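Visit to the Trandau Community Food Centre

In October, members of the Skevville Library Board travelled to Undport to tour the Trandau Community Food Centre, which reopened last spring after an extensive renovation. The delegation was received by the centre's manager, Kartini Santoso.

The centre shares its building with the Simanjuntak Reading Room, and the two services operate under a single lease. Ms. Santoso reported 3765 visits in the past year and noted that evening hours, introduced on a trial basis, have been kept on. 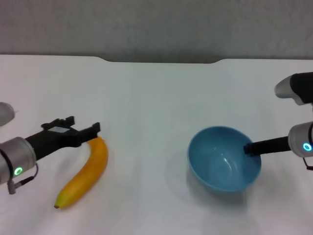 Members were particularly interested in the breakfast program, which serves up to 22 children before school and is funded by the municipality. Families may borrow books at the same counter, and loans are renewed by telephone.

Discussion then turned to parking, snow clearing and the cost of the rear entrance ramp. The Board has requested a copy of the lease and will consider a similar arrangement for the Skevville branch at its next regular meeting.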